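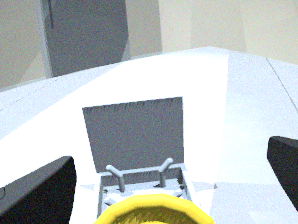 先查标定,再查夹爪,最后才轮到怀疑模型,Kane Hollis在上一篇开放日预告底下留言说,顺序反过来的人,通常要加班到把三样都查完。

我把这句话抄在本子第一页,带去了Kendgate。事后看,抄这一句就够了,后面的笔记有一半是我自己认不出来的字。

首页 动态 参观记 设备 关于我们 登录

开放日定在2024年6月3日,地点是Kendgate园区最里面那栋楼,Nodomon租了一层。门口的指示牌把访客往货梯引,货梯又把访客送到仓库,于是我参观的第一个项目是纸箱。后来一位女工程师把我们这一组领上楼,一路道歉,说牌子是去年的,去年他们确实在仓库里。

楼上有好几个工作单元,隔着玻璃都能看,能走近讲的只有一个,内部叫Wister。它的活儿听上去很没出息:用一只两指夹爪,把圆边的容器放到带立柱的小架子上,再取下来。放好了算一次,放歪了也算一次,后者记在另一栏。我身边一位先生听完介绍,低声问他太太,家里的碗是不是也该记一下账。

Wister有两份,一份在玻璃后面,一份在电脑里。电脑里那份先跑,跑顺了才轮到实物。讲解主要围着电脑里那份进行,原因很朴素:实物那天在换线缆,旁边站着两个人,表情都不适合被打扰。

屏幕上的台面是白的,架子也是浅色的小架子,几根立柱朝外张开,那件黄色的东西黄得像怕人看不见。两根黑手指一左一右。有人嫌画面糙,到处是噪点,白的地方白成一片。工程师说这个渲染档位本来就不漂亮,漂亮的那一档留给领导来的时候开,平时开了风扇吵得没法打电话。

接着讲怎么架设。我原以为会先讲机器人,结果头一件事是架子放在哪儿。虚拟的架子位置是一串数,改一下回车就行;实物架子的位置靠台面上的定位销,而定位销是人打的孔。两边对不上的时候,照惯例是改数去迁就孔。她说刚来时不服气,坚持要重新打孔,打完以后有了两组孔,哪组都不太对,现在旧孔里还塞着胶。

对位的步骤她讲得很细,我尽量原样记下来。先让夹爪空着走到架子上方停住,看两根手指的中线和架子的中线差多少。差一点点可以在偏置里补,差多了就回去查底座螺栓,不许在偏置里硬补。偏置表贴在控制柜门内侧,最底下一行是手写的,写着“大于2毫米请先喝水再动手”。问起来,说是某次有人连着补了一下午,越补越远,最后发现底座的一颗螺栓只拧了个样子。

然后是手指张开的宽度。容器的边比较厚,张小了进不去,张大了会碰到旁边的立柱。虚拟的那份里,碰了立柱只是数据里多一行红字,立柱自己毫发无伤,下一回合照样是原来的样子。实物的立柱没有这个修养。El Ouafi给他们做架子,听说第一批立柱用了没多久就弯成各种样子,对方客气地来信询问是不是有人在上面晾衣服。后来仿真里加了一条规矩:手指擦到立柱就算这一回合作废,哪怕东西放得再正。

规矩加上的当天,成功率掉得很难看。她把那条曲线放出来给我们看,一条往上爬的线走到一半,像踩空了台阶。台下有人“哦”了一声,声音里带着真诚的同情。

再说维护,这是我去的主要目的,也是宣传页上只占一行字的部分。实物手指的内侧贴着一层软垫,软垫会磨,磨亮了就开始打滑。他们规定每200个循环停下来看一眼,用手电斜着照,发亮就换。听着轻松,可换完垫子厚度会有出入,手指闭合的零点要重新找一遍。找零点的办法是夹一块标准块,慢慢合拢,电流起来就停,记下读数,松开,再来。两次读数差得离谱的话,八成是垫子底下有气泡,撕了重贴。

我问,撕下来的垫子还能再用吗。她看了我一会儿,说有人用过。

维护本挂在柜门外面,硬皮,拴着一根绳,绳上的笔不是原来那支。翻到最近的几页,第1,540个循环后面写着“异响”,没有下文;隔了几行,另一种笔迹补了一句“是空调”。再往后,第2,965个循环那里画了一个小小的奖杯,备注是本月第一次没有因为线缆停机。我参观那天正在换的,就是线缆。

线缆的毛病出在走线上。夹爪转腕的时候,线会被带着拧,拧久了里面的芯就断,断之前还会忽好忽坏一阵子,专挑有人看的时候坏。仿真里没有线缆,所以仿真里的手腕想怎么转就怎么转,姿态舒展得很。实物照搬过来,等于请一个穿着大衣的人去学泳装教练的动作。现在的补救是在规划里限了手腕的转角,同时把线换成带弹簧护套的,留一段富余,用扎带固定在小臂上。扎带要剪平头,剪斜了会割手,这一条用红笔写了三遍,三遍笔迹都不同,想来是三位当事人。

提问时间里,问得最多的是这东西什么时候能进家里洗碗。工程师答得很稳妥,说它目前不洗,只放。又有人问,既然电脑里能跑,为什么还要实物。她指了指玻璃后面那两位,说电脑里的那份从来不会教你怎么剪扎带。我觉得这个回答有准备过的痕迹,但鼓掌的时候还是跟着鼓了。

我自己问的是Kane Hollis那个顺序:标定、夹爪、模型。她说大体同意,不过在Wister这儿前面还得加一步,先看架子有没有被人挪过。做卫生的时候会挪,来宾合影的时候会挪,有一回同事嫌它挡着外卖,也挪了。架子放回去看着一模一样,手指下去就歪。现在他们每天开工前先用一块薄板往定位销上一靠,靠得住才通电。薄板是边角料裁的,上面写着“勿丢”,据她说已经是第四块。

楼下有茶歇,点心盘子摆得比任何一个工作单元都密。我拿了一块凤梨酥,吃完发现那本该配咖啡,咖啡在另一层。同组那位先生和他太太还在讨论碗的事,看样子已经进展到谁来当夹爪。

想去的读者提两点实用的。园区正门进去以后别理指示牌,沿左手边的车棚一直走到底,有客梯。楼上冷气很足,带件外套。拍照只许在玻璃外面,控制柜上的表格和维护本可以看,不让拍,所以上面的引文都是我手抄的,错字算我的,“是空调”三个字我核对过。

Wister的线缆到我离开时还没换完。走之前又隔着玻璃看了一眼,其中一位手里举着剪好的扎带,正拿指肚去试它平不平。

分享 收藏 打印
评论(2)

本站使用Cookie以改善浏览体验。继续浏览即表示您同意我们的Cookie政策。 接受 设置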